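**Gloss tabletop in a kitchen – regret it?**

**nesma_o:** Looking at a pale grey gloss table, 122 cm wide. Does it show every crumb?

**Gredwood36:** Crumbs wipe off. Glare is the bigger problem. 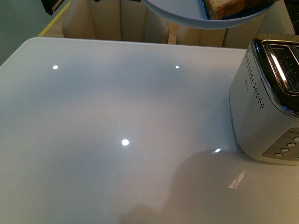 My pick for a gloss top is softer lighting. Ceiling lights come up as hard white spots, one of them right near the base of the toaster. Try a shaded lamp.

**naima.r:** Disagree. Had gloss for six years and never noticed the lights. Scratches, yes – put felt under the toaster.

**nesma_o:** Thanks both. Matte sample ordered too.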